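Packing Work at Grorkora: A Gallery

Grorkora began telling its packers in August that automation would take the dull part of the job away. I have heard this at two other employers and I'd like to see it once before I believe it. The plan, called Garno in the handouts, has people do small pick-and-pack tasks with hand-held grippers so that a machine can later be taught the same moves. Nermina Trajkovski, who has packed for seven years, puts it more bluntly: "I am the demonstration." She isn't angry about it. She would like to know what the demonstration is worth, and so far her pay slip looks the way it always did.

1. Chargers

The charger is a small thing and most hands would have it in the box before you finished the sentence. With the gripper you have to line up two padded fingers, close them, check that you've got it, and carry it over. Multiply by a shift.
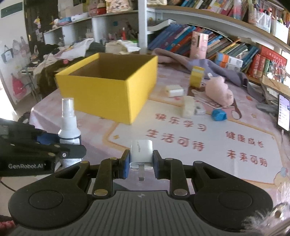
The target on paper is 60 items an hour. Nermina managed 43 on her first try and was told that was fine, speed would come. Maybe it will. What came first was a sore thumb, and there is no line for thumbs on the Garno form. The form does have a line for "operator attitude," and I'd love to know who reads it.

2. Bottles

A spray bottle stands up on its own, so you would think it was the easy one. But squeeze from both sides, keep it upright, don't knock the cap. People who have packed for years do this without looking. Now they look, every time, and they say they go home more tired from the looking than from the lifting.

Management says the looking is temporary. The supervisor from Abbasi, the contractor, says new roles will open up for people who know the work. I asked which roles. He said it was early. 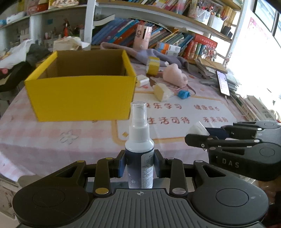

3. What has changed so far

Breaks are the same length. The talk is different. Packers used to chat over the boxes, and with a gripper in each hand they mostly don't. A few of the younger ones like it and say it beats the old line at Clidunville, and I take them at their word.

The log stood at 1634 completed picks when I last asked. Nermina wanted to know how many it takes before the machine does one by itself. The supervisor wrote her question down. She is still waiting to hear back.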